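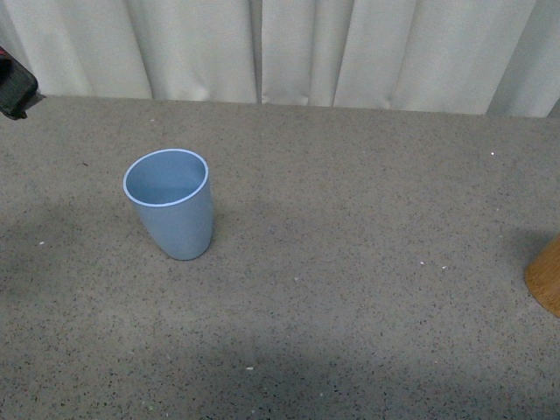

Light blue cup on the speckled gray bench surface.

Bench Cell Purchasing FAQ
Erkivmont Shared Equipment Office
Prices and terms effective Jan 1, 2018

Which product does this page cover?
The Uvo bench cell, in the single-arm version, sold by Hollenstein and supported by Delturer. Mobile bases and two-arm cells are ordered through a separate form.

What is in the base order?
One arm, one two-finger gripper, one wrist camera with cable, the controller, and the mounting plate. The table, curtain, and test objects are not included and must be listed on their own budget lines.

Can I order the arm without the gripper?
Yes. The credit is small, and the wrist camera bracket bolts to the gripper body. If you leave out the gripper, you also need the adapter bracket.

Do I need to budget for a new table?
Only if your current one flexes under load or has a polished top. A speckled matte top has worked well for us. Glossy tops throw glare into the wrist camera and cost more in setup time than a replacement top would.

Why is there a curtain line in the sample budget?
A plain background cuts down on false detections. White or light gray fabric is fine. Measure from the ceiling track to below the table edge and order extra width so that it hangs in folds. Stretched panels move when the ventilation starts.

What should I plan for test objects?
Cups, blocks, and other household items are enough for acceptance testing. Buy plain ones without printing, and buy spares in the same color from the same batch. The sample budget allows $59 for this line. Do not charge test objects to the equipment line; Accounts will return the order.

Which gripper fingers should I choose?
Black tapered fingers for small objects and thin rims. Wide padded fingers for boxes and bags. Fingers are a wear item, so order 2 spare sets with the cell. Ordered later, they carry a separate shipping charge.
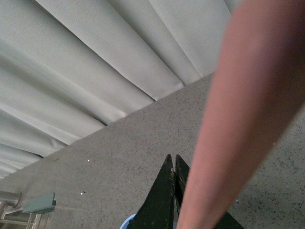

When should fingers be replaced?
Light scuffs and scratches on the inner edge are normal and do not affect grip. Replace the pair when the tips no longer meet along their full width or when a flat spot can be felt with a fingernail. Always replace both fingers together.

How much floor space does a cell need?
Allow for the table plus clear standing room on the operator side. Mark the reach of the arm on the drawing you submit. Requests without a drawing are held.

What is the lead time?
9 weeks from a signed order for the arm and controller. Spare parts usually ship sooner. Orders signed in January are placed in the same queue as renewals, and we do not move them ahead.

Is there a spending limit for department approval?
Add-ons up to $2000 can be approved by the department. Anything above that goes to Luzius Reisinger with a written quote attached. Splitting one order into several to stay under the limit is not allowed.

Who answers questions about quotes?
Notburga Gruber, Shared Equipment Office. Include the quote number and the cell serial number if you already have one.

Does the service contract cover the wrist camera?
The camera is covered. The cable is not.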